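Teleoperation at Hidlow: bagging task

The Hidlow cell closed October with 1,624 demonstrations on file, 355 of them for the bagging task. Heloísa Rezende's operators now drive both arms from the Ruvari handsets. Episodes with a dropped object are kept and tagged.
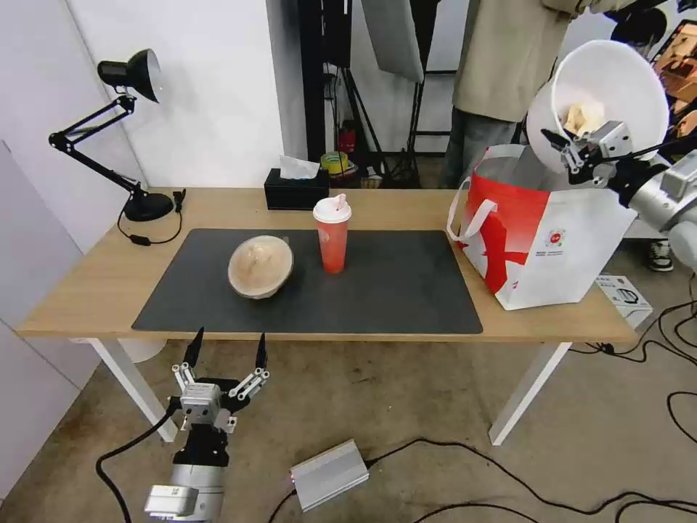
Bagging task: one gripper holds the white container tilted over the paper bag.

Wrist calibration moves to Tuesday at 9. Operators should log handset drift before that session.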